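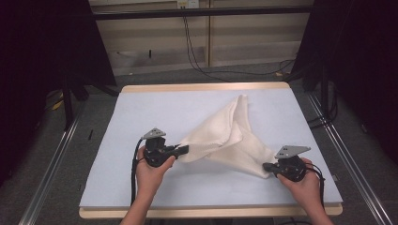 Figure 4. White towel bunched on the foam-topped table, held by two corners.

4.2 Towels, and why I stopped calling them easy

I went into this part of the study thinking towels would be the dull bit. They're rectangles! We had 48 households across Borkdale and Tretbridge keeping laundry diaries for us, and I'd pencilled in one short paragraph for towels before moving on to fitted sheets, where I expected all the drama to be. Then the diaries came back, and of the 2,127 entries that mentioned a particular item being annoying to put away, towels turned up far more often than I'd guessed (the full table is in Appendix B, which Jana Sperling put together with much more patience than I have).

Reading through them, the folding itself hardly gets a mention. What people grumble about is the bit before it, when the towel is a heap and you're hunting for corners. Figure 4 has the stage I mean: two corners found, and the middle still standing up in a peak with the rest of the cloth gathered round it. In our coding scheme (adapted from Haque, with a few of our own additions) we call this "cornered, not spread", and I'd argue it deserves its own category. Several diary keepers wrote about getting this far and then giving the whole thing a good shake, while others preferred to lay it down and smooth it out by hand. Leonora Bautista and I disagreed for most of September over whether shaking and smoothing should count as the same step. We've kept them apart here, mostly because she was right about the sheets.

4.3 Mesh bags

Mesh bags were a late addition. Noel Talavera spotted that people kept listing them among the things they never quite fold, and once he'd said it I saw it all over the diaries. They get rolled, stuffed in a drawer, hung on a door handle, or left wherever they landed. 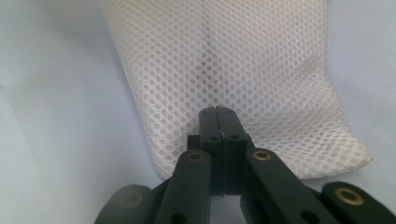 Figure 5. White mesh bag lying on a pale grey surface; note the bunched lower right corner.

I find them oddly interesting as objects. With a weave as open as the one in Figure 5 you can see a bit of grey through the holes, and where two layers overlap down the middle the honeycomb pattern looks darker and denser. The lower right corner has gone puffy and soft, which makes it hard to say where the "edge" is for folding purposes. Our coders had the same trouble: agreement on edges was lower for mesh bags than for anything else on the list, tea towels included. Alois Hofstetter suggested scoring the bag by its outline alone and ignoring the wrinkles, and that's the rule we used for the counts in Section 5.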